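El cajón de las cosas sueltas (y otras batallas de enero)

Llevaba desde enero diciendo que iba a poner orden en las cosas sueltas, esas que no son de nadie y que van cambiando de sitio por la casa hasta que un día las pisas descalza. ¡Pues ya está, me he puesto! Bueno, me he puesto a medias, pero dejadme que lo cuente como si fuera una hazaña.

El sistema lo he copiado de Fulgencio Moya, mi vecino de arriba, que tiene una teoría para todo. Según él no hay que clasificar nada al principio: se echa todo junto en un recipiente grande, sin mirar, y luego se saca pieza a pieza y se decide. Diez segundos por cosa y ni uno más. Yo, que soy de las que se quedan un cuarto de hora con un botón en la mano pensando en el abrigo al que pertenecía, lo veía imposible.

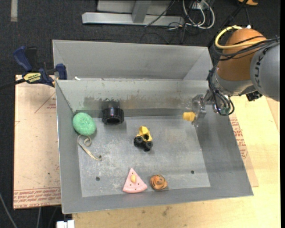 Los juguetes son lo peor, ya os lo aviso. Un camioncito de obra amarillo, con sus ruedas negras bien gordas, no hay quien lo tire. Y la comida de mentira, menos todavía: la porción de tarta rosa y el bollo en espiral me dan hambre cada vez que los veo (lo del bollo es grave, porque acabo bajando a la panadería). Esos van a la caja de los sobrinos y no se discute.

El estropajo verde menta, en cambio, debajo del fregadero y listo. La tira beige enroscada la he guardado con los cordeles, aunque no tengo ni idea de para qué la quiero. Y luego está la pieza negra, la cilíndrica con el borde acanalado. ¿De qué es eso? Le he preguntado a Wanpen, que suele acertar con estas cosas, y me ha dicho que la guarde, que en cuanto la tire aparecerá el aparato al que le falta. Tiene razón, siempre pasa - así que al bote de los misterios, con las llaves que no abren nada.

Me quedan 37 cosas por decidir, apuntadas en una libreta, y casi todas son cables. Los cables los dejo para otro día, que tengo la cena sin hacer. Si alguien reconoce la pieza negra, que me lo diga en los comentarios, ¡por favor!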